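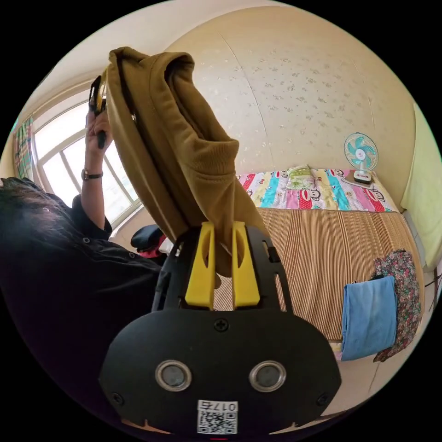 Can a machine do the laundry yet, start to finish?
Parts of it. Washing and drying, sure, for decades. Hanging, folding, sorting, putting away, still mostly people, and the machines that try are slow and drop things.

So we need people. Zusance is looking for paid participants for the Bradgate home chores study, second round starts January.

What you do: everyday clothes chores in your own home. Hanging up sweatshirts, folding towels, pairing socks, making a bed. Sessions run 90 minutes, 2 sessions a week, times are up to you mostly. No tech background needed, we train you. First round gave us some 716 usable sessions and its not enough, hoodies especially. Anything with a hood or a drawstring is still a mess for the software.

Who: 18 or over, living in or near Bradgate, ok with using your hands and lifting a full laundry basket. Renters fine. Pets fine if they can stay in another room. Roomates have to sign too.

Pay: by the session, sent at the end of each week. Training is paid same rate.

To apply: short form at the Zusance front desk, 1182 Cavanard Street, or ask for one to be mailed. Put "laundry" on the envelope. Forms in by 9 Dec 2022 please, late ones go on the waiting list.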